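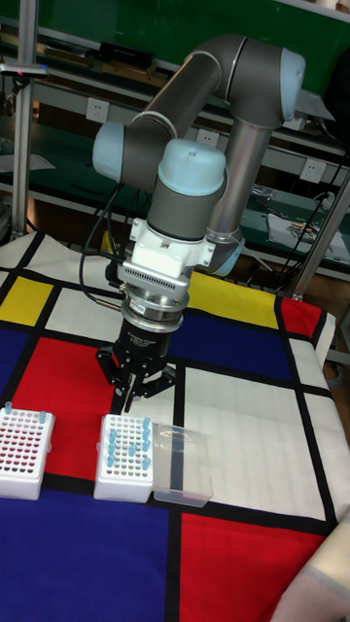
Votthorpe Council Votes

Roll-call records and motion texts from the Votthorpe town council, in tabular form. Maintained by Nuria Wubshet and Araceli Echevarría.

Contents

The release holds 2,845 motions and the votes cast on them. A motion is anything the clerk gave an item number and put to a vote, including amendments, procedural motions and motions to adjourn. Items that were read into the record without a vote are left out.

Files

motions.csv – one row per motion
votes.csv – one row per member per motion
members.csv – one row per member per term
wards.csv – ward names and the terms in which each was in use
corrections.txt – changes made by hand after parsing

All files are UTF-8, comma-separated, with a header row. Empty fields mean the value was not in the minutes. They do not mean zero or "no".

Fields in motions.csv

motion_id: Stable across releases. Retired IDs are not reused.
term: Council term, numbered from the first one covered.
item_no: Item number as printed in the minutes. Not unique, as numbering restarts at each sitting.
parent_id: For an amendment, the motion it amends. Otherwise empty.
mover, seconder: Member IDs. The seconder is often missing in the first three terms.
text: Wording as put to the vote, with line breaks removed.
topic: One of eight codes, assigned by us (see Topic codes).
outcome: carried, lost, tied, withdrawn.

Fields in votes.csv

motion_id, member_id: Join keys.
vote: yes, no, abstain, absent, recused.
source: rollcall or inferred.

Inferred votes need care. When the minutes say only that a motion carried unanimously, every member marked present at the start of the sitting is given a yes with source set to inferred. Members who left early will be wrong in these rows. Drop them if you are studying attendance or individual voting records.

Topic codes

budget, planning, roads, housing, water, elections, appointments, other

Each motion was coded by one of us and checked by the other. Where we disagreed, the code follows the department named in the motion. Amendments take the code of their parent even when the amendment itself is on a different subject. This puts a number of appointments under budget.

Processing

The minutes were published as scanned pages up to the end of the sixth term and as text files from the seventh on. Scans were read with Cumon, using the two-column profile, and names were matched against members.csv. Anything that failed to match was fixed by hand and logged in corrections.txt. Text files went through the same matching step.

Party labels come from the nomination papers filed before each election. A member who changed party during a term has two rows in members.csv with start and end months. Trivmont List and Fikre Alliance are treated as separate parties throughout, although they sat as a single group in the seventh term. To merge them, use the caucus column instead of party.

Known problems

Votes by show of hands have totals only. They appear in motions.csv with no matching rows in votes.csv.

The November sitting of the fifth term has two sets of minutes with different tallies for the water rate motion. We use the set approved at the next sitting. The other tally is in corrections.txt.

Two members with the same surname served together in the fourth term. Where the minutes give no initial, member_id is empty.

Closed sessions are not covered.

Suitable use

The data can support work on party unity, attendance (with inferred rows removed) and the passage of amendments. It does not contain speeches or public comment, and motion text is a poor guide to what was said in debate. Turnout and election results are not included.

Updates

A new release is made after the council approves its minutes for the quarter. Draft minutes are not used. Column names will stay fixed within a term – any change is listed at the top of corrections.txt.

Reporting errors

Send the motion_id, the field and the page of the minutes. Corrections without a page reference are held until we can find the source.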